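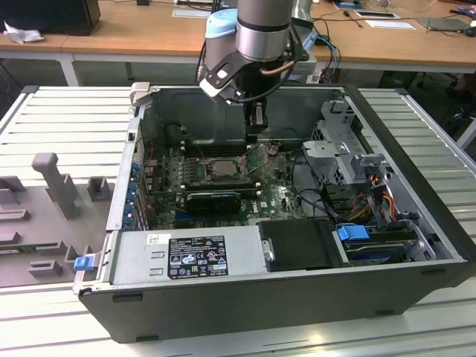

Teaching the arm to take out a memory module

Written for the new members of the Tustivgate student robotics club. Last change: 2020-06-22

This page explains how we prepare the memory exercise of our disassembly project. You should already know how to move the arm with the pendant and how to save a point. If you do not know it yet, please do the Ritchie exercise first, the one with the wooden blocks, and then come back.

What you need

An old desktop computer with the side panel off. The power cord must be unplugged, and you press the power button one time after unplugging. Also you need the grounding strap, a small screwdriver, and the club notebook. The program is called Drerkumitz and it is on the shared drive, in the folder "cell".

Step 1. Lay the case down

Put the case on its side on the slotted table, with the open side up. Push it against the stops so it cannot slide. When the fingers pull on something, a case that is free will move with them, and all your saved points become wrong. In January we lost a full afternoon like this.

Step 2. Choose the approach point

Bring the arm over the case at low speed, 18 percent or less. Stop when the fingertips are higher than every part of the metal wall. Save this point as "above". All other movements begin and end here — do not make a shortcut from one slot to another, even if it looks free.

Step 3. Go down near the processor

We use the processor socket as our reference, because it is easy to find on most boards. Go down straight, in small steps of 4 millimeters, and look at the wrist view after each one. Stop before you touch anything and save the point as "socket". If you are not sure about the distance, ask a second person to look from the side. 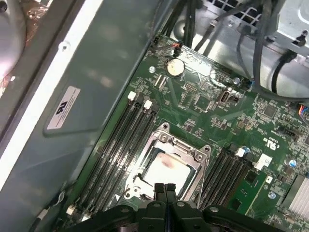
Wrist view with the fingers below the socket. The memory slots are on both sides, with white latches at the ends.

Step 4. Measure the angle of the slots

In the wrist view the slots are often diagonal. Do not turn the case to correct it. Turn the last joint until the fingers are parallel to the slots, and write the angle in the notebook. Gavin Laing made a small table of angles for the Vadberg competition, you can find it on the last page.

Step 5. Open the latches and pull

For now we open the latches by hand, with the arm stopped. Then close the fingers on the module with the lowest force, wait one second, and lift it slowly to "above". If the module comes up on one side only, put it back and check the angle again. Usually the error is there and not in the force.

Step 6. Repeat

The exercise is finished when you have 7 good pulls without changing a point. Most people need three evenings for this.

If something goes wrong, press the stop button first and think after. Marietjie Mathebula keeps the list of damaged parts, so please write to her also when it is only a bent latch.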